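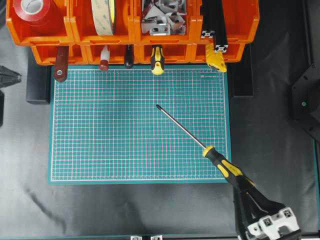
# Chapter 4: Somewhere to Put It Down

Every bench in the country has a screwdriver that lives nowhere. It gets used, it gets put down, and a minute later its owner is patting the pockets of an apron that has no pockets. Most textbooks on bench work pass over this. They begin with the screwdriver already in the hand, pointing the right way, as though it had been delivered there by post.

This chapter begins a little earlier. Before you can do anything useful with a tool you have to find it, and before you can find it somebody has to have put it away. On most benches that somebody is you, last Saturday, in a hurry, with the kettle on.

By the end of the chapter you should be able to:

- divide a bench into working space and storage, and defend the border
- decide which tools hang and which lie in a bin
- sort tapes, brackets and lengths of extrusion so that each can be taken out with one hand
- write a put-away rule short enough to be obeyed

You will need a bench, a cutting mat and some open bins. If your workshop has drawers, you may read the chapter anyway and feel superior until you come to section 4.3, where drawers are dealt with.
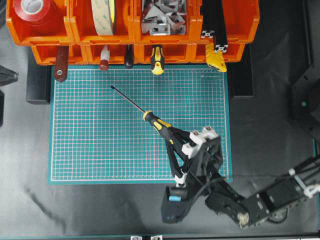

**Itzel Solís**
*Senior Tutor in Bench Practice, Farner College*

## 4.1 The mat is not a shelf

A cutting mat is the most expensive piece of empty space on the bench, and it should be kept that way. The grid is there for measuring and lining up. Students treat it as a sort of car park.

The working rule in this book is that the mat holds the job and the tool you are using on the job. A roll of tape is neither, unless you are taping. Nor is the pile of corner brackets you took out so as to choose two. Choose your two and send the others home.

It helps if home is close. Put the bins along the back edge of the mat, where you can reach them without standing up, and hang the hand tools from the front lip of the lower row with their handles towards you. A red handle, a slim black one and a yellow-and-black one can be told apart at a glance, while you are thinking about something else. Five identical black handles can't, and you will draw the wrong one four times before lunch. If your tools all match (people will buy sets), wrap a band of coloured tape round each and write down which is which. Then put the list somewhere better than under the mat.

> **Try this.** Clear your mat completely. Work for 10 minutes on any small job, then stop and take your hands away. Everything on the mat that you aren't using is a thing without a home. Find it one before you carry on.

A word about measuring tools. Rules and squares are the one class of object that will argue they belong on the mat all the time. They are persuasive, being flat. Hang them up.

## 4.2 What hangs, what stands, what lies in a heap

Different shapes want different kinds of storage, and a good deal of bench misery comes from giving everything the same box.

**Rolls.** Stand a wide roll of tape on its edge in an open bin. You can see how much is left and get a finger into the core. Laid flat, rolls stack, and the one you need is at the bottom.

**Lengths.** Extrusion and dowel should stand upright with the cut end showing, so you can tell one section from another without pulling out the lot. Keep offcuts shorter than your hand in a separate bin, and be strict about it. An offcut is a promise to yourself that you have already broken.

**Small metal parts.** Corner brackets may lie in a heap. I know this looks like slovenliness, and the first edition received a letter about it. But they are all the same bracket, and a tidy row of them is undone by the first person who needs one.
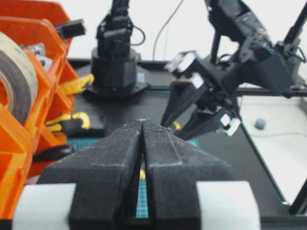

*Page 62*

**Hand tools.** Hang them when you use them daily. Pliers and cutters are heavy at one end and will tip a light bin forward if you overload it, so share them out along the row and check that the rack is fixed to something that doesn't move. A tool you use twice a year can go in the cupboard, with a label.

**Blades.** Anything that cuts goes back closed or sheathed, every time, even if you will want it again in a moment. You may regard this as fuss. So did I, until December of my second year of teaching.

## 4.3 Choosing bins (and the matter of drawers) 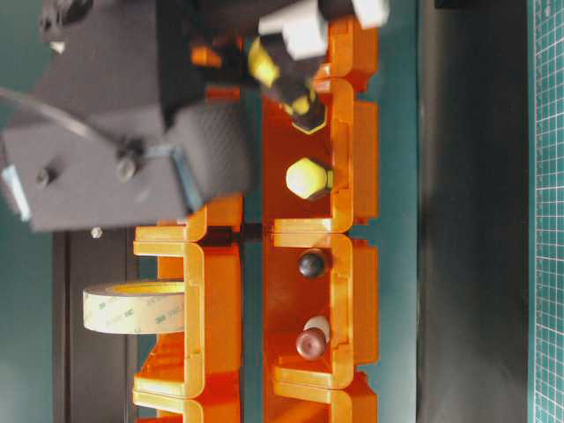

Storage should be bought for the hand and only afterwards for the eye. A drawer looks calm when it is shut, which is the whole of its appeal; inside, things slide to the back and breed. An open bin hides nothing, and you can see from your stool that you are out of brackets. Look for compartments with raised, rounded rims like the orange ones shown here, so that small parts have something to climb over before they reach the floor. Bins that come as separate modules can be added to as your habits change, and yours will. Bright colours earn their keep too - a dark nut in an orange bin is a good deal easier to spot than the same nut in a black one.

The Carrillo workshop, where I trained, ran on drawers. There was a fine oak cabinet of them, every front labelled in copperplate, and the labels described the contents as they had been when the cabinet was new. We learned the true contents by heart, as sailors learn rocks.

Before you order anything, do the following.

1. Tip out what you own and group it by shape.
2. Throw away what is broken. This will take longer than step 1.
3. Count the groups. That is your number of bins, plus 2 spare.
4. Set the bins at the back of the mat and work a full day before fixing them down.

Keep a pencil by you during step 4 and note each time you reach for the wrong bin. Section 4.4 uses that list to work out the final order of the row, so please don't make it up on the bus.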